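5.2 Where the cable task went wrong

I'll be frank about this one – it annoyed us for most of July. Our policy, trained on demonstrations like the one in Figure 6, stalled on the projector task in 50 of 100 runs. The arm would reach the port, miss it slightly and keep pushing until the force limit cut in.

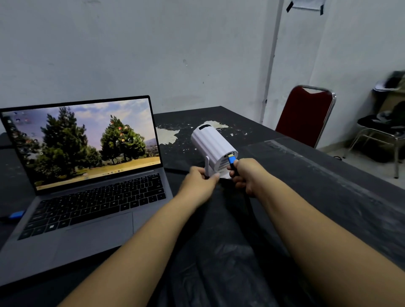

Figure 6. Human demonstration: left hand on the base and stand, right hand guiding the plug into the rear port.

5.3 What we changed

Darius Pop spotted that our left arm let go too early, so the projector swung away on its stand. We now keep that grip until the push is over, and stop the run if the stand moves.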